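# Chapter 7: Working Overhead — Fasteners and Fittings Under a Fixed Surface

Most assembly instruction assumes that the work lies on a bench, below the shoulders, with gravity holding each part in place until it is fastened. A large share of real assembly is done the other way up. Shelf undersides, hoods, ceiling panels and the lower faces of installed tabletops all require the part to be lifted, located and held before any fastening can begin.

This chapter treats the underside of a fixed surface as a work area in its own right. Section 7.1 covers reach and clearance. Section 7.2 covers locating a part against a stub or rod that projects downward. Section 7.3 deals with small parts: where to keep them, and how to pass them from hand to hand.

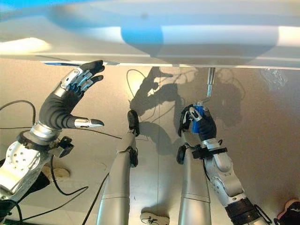
*Photo: Adjoa Sarpong / Stereck*

A short rod hanging from an underside is both a help and an obstacle. It gives the worker a fixed point of reference, and it can be found by touch when the line of sight is poor. It also limits the approach. A part meant to seat on the rod must arrive from directly below, with its axis parallel to that of the rod. A tilt that would be harmless on a bench will cause binding overhead, where the wrist is already near the end of its comfortable range.

Three terms are used throughout the chapter:

- **Standoff:** the vertical distance between the underside and the top of the part before contact.
- **Holding hand:** the hand that supports the part against gravity.
- **Free hand:** the hand that steadies the surface, brings up the next part or operates a tool.

The roles of the two hands should be decided before the part is lifted. Changing them in mid-task is the most common cause of dropped parts. In the Thammasiri exercises at the end of the chapter, students record each change of hands and the standoff at which it took place.

### Posture and time limits

Raised arms tire quickly, and precision falls before the worker notices any discomfort. The exercises therefore use work periods of 20 seconds, followed by a rest with both hands below the elbows. A full set contains 24 such periods. Students who find the final periods much harder than the first should lower the work, if the fixture allows it, before trying to grip harder.

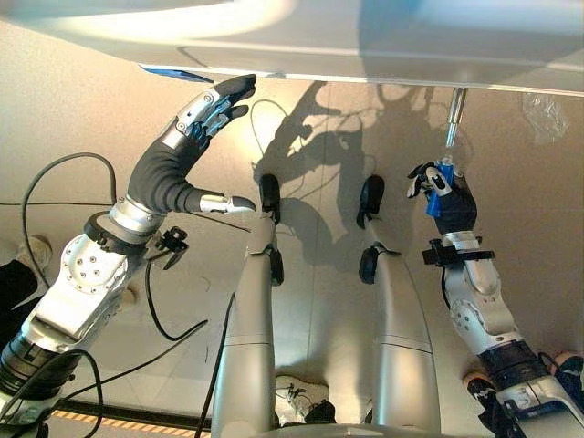 Light is the second limit. A lamp mounted above the surface leaves the underside dim and throws the worker's shadow on the floor, where it is of no use. A lamp placed low and to one side is preferred — though it should not shine directly into the eyes of a person looking up. The Hikwood fixture used in Exercise 7.4 stands 910 mm from floor to underside and is worked from a seated position.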